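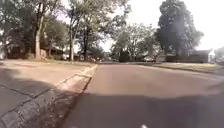 Chapter 4
Residential Streets and the Life of a Neighborhood

Home | Contents | Chapters | Glossary | Instructor Resources

By Brahim Slaoui
Posted in August

Most people cross a residential street several times a day without thinking of it as a public work. Yet the local street is often the largest piece of shared property in a neighborhood. It takes up land, it must be drained and repaired, and it sets the distance between one front door and another. A town that lays out a street makes a decision that will outlast the houses on either side of it.

This chapter deals with streets whose main purpose is to give access to homes. Earlier chapters treated arterial roads, which carry traffic across a town, and collector roads, which gather traffic from smaller streets. The local street has a different task. Its vehicles begin or end their trips close by, and its users include children, older residents, delivery drivers and people out for a walk.

4.1 Width and Its Effects

The width of a local street is usually fixed in the subdivision rules of the town. Many of these rules were written with fire engines, snow storage and parking on both sides in mind. Each of these is a fair concern, and together they tend to produce a wide roadway. A wide roadway costs more to build and resurface. It sheds more rainwater into the storm drains and gives drivers a clear view that may lead them to travel faster than the posted limit.

The town of Girnudley offers a useful case. Its first planned district, Kudard, was laid out with broad streets, long blocks and few crossings. When the town came to plan the Bolladora district, the engineering office proposed a narrower roadway with parking on one side. The fire department objected at first. After a trial held on a Saturday, in which engines were driven through a marked course, the department accepted the design on the condition that corners be kept free of parked cars. The district was built with 333 homes.

Residents of the two districts were later asked about their streets. Those in Kudard spoke most often of speed and noise. Those in Bolladora spoke most often of parking, above all on evenings when guests were expected. Neither design pleased everyone, and students should be cautious of any account that claims one width is right for every place.

4.2 Curbs, Sidewalks and the Edge of the Road

The edge of the street does much of its quiet work. A curb directs water to the drain, protects the edge of the pavement and tells the driver where the roadway ends. A sidewalk gives people on foot a place of their own. Where the two are set apart by a planted strip, there is room for street trees, hydrants and signs.

Trees deserve particular attention. The Bergmann survey, carried out for the Girnudley parks office, recorded 80 street trees in Kudard and found that the older ones had begun to lift the sidewalk slabs near their roots. The town chose to grind down the raised edges - a modest repair - and to keep the trees. Shade lowers the surface temperature of the pavement in summer, and residents value it highly.

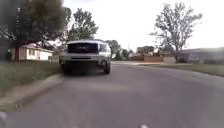 Why do many local streets have no painted center line?
Traffic on a local street is light, and drivers can usually pass one another with care. Leaving out the line saves the cost of repainting. Some engineers also hold that drivers slow down when the road is unmarked, though results differ from town to town.

4.3 Who Pays for the Street

In most new districts the developer builds the street and then transfers it to the town. From that day the town is responsible for its upkeep. The first years are inexpensive, and the larger costs arrive later, when the surface must be renewed along with the drains beneath it. Section 4.4 examines how towns may set money aside for this work.

We use cookies to remember your reading position. Accept | Manage settings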